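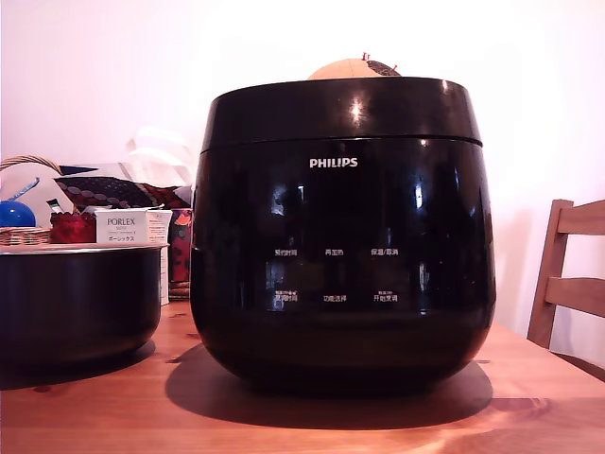

The evening robotics class has reached its second term, and I still can't tell whether anyone is learning robotics or whether we are all learning to be patient with appliances. I joined in April because Rania Sayegh, who teaches it, promised in the leaflet that we would build "a working kitchen assistant" by the end. I have my doubts about the word working. Our target is a rice cooker, a big glossy black Philips with its labels in Chinese, and it makes a mean opponent. The shine on the lid and down the front throws back every light in the room, and the program that is meant to find the edge of the lid is very fond of bright spots. The labels along the lower front are small and faint, so nobody in my group wants to rely on those either. We also agreed to leave the usual clutter on the table, with the basket, the packets and the spare inner pot all crowded up on the left, on the grounds that a real kitchen looks like that. I voted for it. I have regretted it most weeks since.

The gallery page was set up for the class and their families. Each entry has a line or two from me on how that part of the term has gone. Corrections from the other groups are welcome and will be added if they are polite.

The task
Find the cooker, find the lid, lift the lid, put it down somewhere sensible. Written on the whiteboard it took up one line. It has taken us 9 sessions so far and the fourth part is still mostly a matter of opinion.

The score sheet
Group Keler made 41 attempts in their first proper trial and counted 31 of them as good. I asked what counted as good. Touching the lid counted. I would like to be marked by whoever marks Group Keler.

Our own score
Group Khoury, which is mine, is stricter and therefore looks worse. We had eight clean lifts before the tea break and were pleased with ourselves until somebody moved the cooker a hand's width to the right. After that we had none. Rania says this is the most useful thing that happened all term, and she may be right, but it did not feel useful at the time.

The software
Two groups use Prostix, a set of scripts handed down from last year's class. It has a setting called "confidence" which goes up when you wave a torch at the table. I have asked for the setting to be renamed. The request was noted.

The soft pads
Wiesława Jakubowski sewed a pair of padded finger covers and called them Plillow, which she says is short for something. They grip better than the bare plastic did, I'll give her that. They also slide round after a few goes and have to be pulled straight by hand, so I'm not sure how automatic that leaves us.

The argument about glare
Half the class would like a dull sheet of card behind the table and softer lamps. The other half say that if it only works under soft lamps it doesn't work. I am in the second half, though I notice I only hold that view when another group's turn is coming up.

Open evening
Doors at 7 pm, demonstrations from half past. Visitors may choose where on the table the cooker goes, which was my suggestion and has not made me popular. Please do not expect dinner. If the lid comes off and ends up right way up, you are allowed to clap.

Next term
Rania has proposed that we move on to scooping the rice. I have put my name down, with a question mark after it.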